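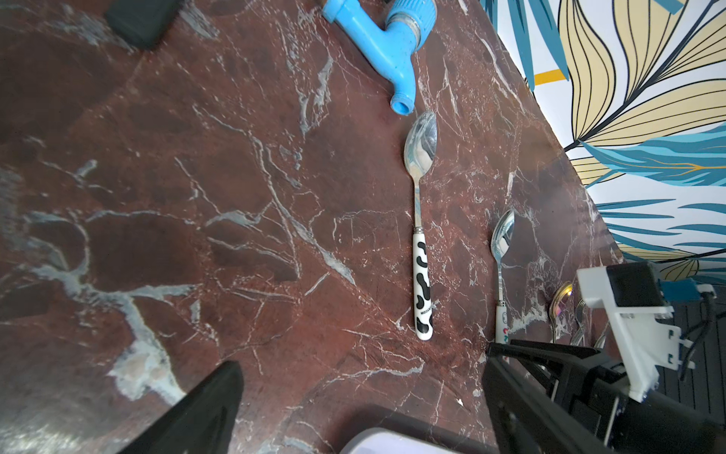
Does it cope with shiny things, though, asks Gultach, on the very first line of our feedback board. Cutlery was what had sent their last planner in circles, and could we please say so up front if Flirkus was going to do the same.

Fair question, and a good place to start. Flirkus 5 is the grasp planning and perception package from Sastotero, and shiny, thin, low-lying objects are what we spent most of this release on. A polished spoon bowl throws back a bright spot that plenty of depth pipelines read as a hole in the counter. Put several spoons side by side on veined marble and the old version of Flirkus would happily find edges in the stone, too. We love this kind of problem!

What's new in the planner

Flirkus now splits an object into graspable parts before it scores any grasp. For a spoon that means bowl, neck and handle, each with its own confidence. Glare on the bowl lowers the score for the bowl only, so a good handle grasp stays on the list. Printed handles (spots, dots, lettering) used to get chopped into little fragments, and the new segmenter treats the pattern as surface and keeps the handle in one piece.

Neighbors matter as well. When two handles lie close together, the planner checks finger clearance on both sides and will suggest a small nudge first if there isn't room to close. You can turn nudging off per task – some people want the counter left exactly as it was, apart from the thing they asked for.

Seeing past your own fingers

With a wrist camera, the gripper covers part of the view nearly all the time. Load your gripper model once and Flirkus masks the fingers, brackets and cables in every image. Anything half hidden behind a finger is kept as a partial object with an open end, and the planner asks for another view before committing to it. In version 4 those partial objects were simply dropped, which made for some very confusing logs.

Odd company

Kitchens are messy, and a work surface can easily hold a plumbing part next to the silverware. Unknown objects get a plain collision shape and a temporary ID. Name one in the viewer and the name sticks for the rest of the session, or export it to your own library.

Numbers from our bench

Planning from a single view takes some 200 milliseconds on the Srisuk compute module, with up to 20 objects in the workspace. The starter library has 300 household items, and flatware is by far the biggest group in it.

What you need

A wrist or fixed color camera (depth helps, but is optional)
A parallel gripper with a mesh file
Hand-eye calibration, or use the wizard that comes with Flirkus
Linux, Python bindings included

Known limits

Mirror-finish knives lying flat are still hard. Iridescent coatings are better than they were in April, but expect an extra view now and then. Clear plastic is not supported yet.

Existing projects open in version 5 without changes, though saved masks from version 4 have to be rebuilt once. The release notes list the renamed settings, and the flatware demo is under Samples in the installer.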